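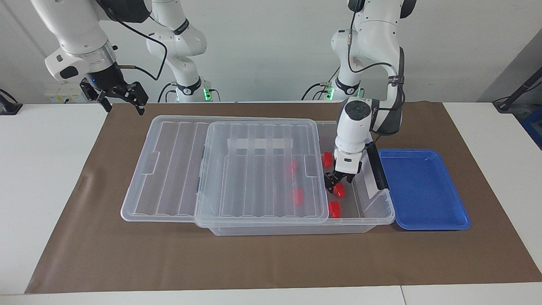
Hayat stellt Lohnabrechnung an fünf Standorten um

Montag, 27. August 2018

Der Verpackungshersteller Hayat führt zum Januar ein einheitliches System für Zeiterfassung und Lohnabrechnung ein. Betroffen sind 235 Beschäftigte an 5 Standorten. Bislang arbeiten die Niederlassungen mit zwei getrennten Programmen, deren Daten monatlich von Hand abgeglichen werden.

Den Auftrag erhielt das Softwarehaus Pirnari. Der Vertrag hat eine Laufzeit von 36 Monaten und umfasst Lizenzen, Datenübernahme und Wartung. Zum Auftragswert machten beide Unternehmen keine Angaben. Unterlegen war im Vergabeverfahren der Anbieter Stirari.

Die Stammdaten werden im Herbst übertragen. Anschließend laufen altes und neues System für zwei Abrechnungsperioden parallel. Abweichungen werden je Lohnart protokolliert und vor der Umschaltung bereinigt. Die Konten für Gleitzeit und Resturlaub werden mit dem Stand zum Jahresende übernommen.

Entgeltnachweise stellt Hayat künftig elektronisch bereit. Auf Antrag ist der Versand per Post weiterhin möglich. Eine entsprechende Betriebsvereinbarung liegt nach Unternehmensangaben unterschriftsreif vor. Die Tochtergesellschaft Pomidow ist von der Umstellung ausgenommen und rechnet weiter über einen externen Dienstleister ab.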